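Section 4: Trying out the hands on a soft surface

I wrote this part after fitting hands to our Brako unit more times than I care to remember, so it's a bit more personal than the wiring section. If you haven't done the arm calibration in Section 3, go back and do it now. The job I use for comparing hands is bedside cleanup – small cloths, a brush and a dustpan on a mattress.

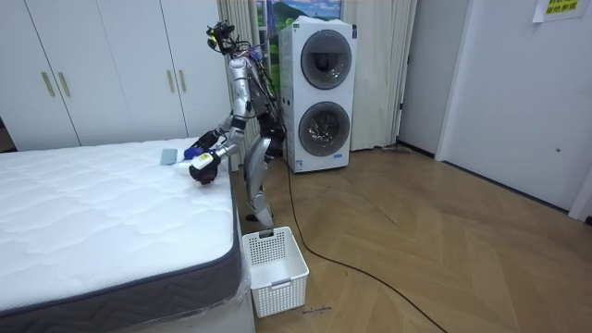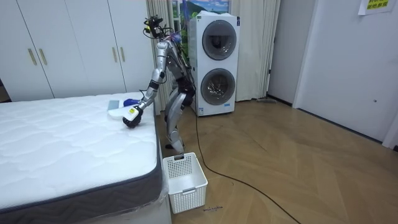

Bedside work, then the same kind of job up close: 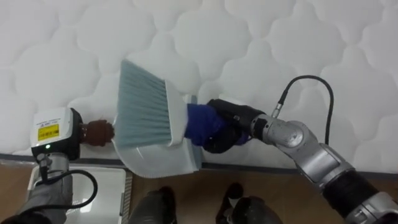

I like a mattress for this because it gives a little wherever you push on it. A hand that looks great on a hard tabletop can dig in, skid or get stuck on a seam, and you want to find that out early! I ran the Clillitz hand first and the Cherkaoui hand second, with the same settings for both, and I'd suggest you do the same with whatever pair you're choosing between.

1. Put the controller in Hold and wait for the arms to stop moving.

2. Fit the first hand and tighten the wrist ring until you feel it click. Tug gently on the cable to check that it's seated.

3. Open the Hand menu, choose your model and set the grip limit to 600. (This is the controller's own scale, so don't go looking for a unit.) You can raise it later.

4. Move the wrist slowly through its full turn. Watch the cable loop the whole way – if it pulls tight anywhere, stop and give it more slack.

Caution: Keep your own hands away from the wrist while it turns. Use the stop button if you need to reach in.

5. Start with a flat cloth. Run the pick-up routine 10 times and write down every miss, even the ones that look like bad luck.

6. Do the same with a crumpled cloth. My Clillitz results got noticeably worse at this point, while the Cherkaoui hardly changed, but it was slower to let go.

7. Now try the brush and dustpan. Start with the arms well apart and bring them in at the lowest speed. They'll be working very close together, and this is where a bulky hand gets in its own way.

8. Swap hands and repeat from step 1. Please don't skip the wrist turn!

Note: If the hand keeps closing before it reaches the cloth, raise the contact delay to 13 and try again. Edem Arthur at our Brirnham workshop runs his even higher, but I find it gets sluggish.

Caution: Never set the grip limit above 2,000 with a thin plastic handle. I cracked one that way and spent a good while picking bits out of a finger joint.

When you've got both sets of numbers, save them under separate profile names. I once saved the second set over the first and had to do the whole thing over again. The camera settings can stay as they are for now – we'll get to those in Section 5.

Related sections
Section 3: Calibrating the arms
Section 5: Choosing a head camera view
Section 6: Saving and loading hand profiles
Spare parts: wrist rings and cables
Last updated 02/04/2025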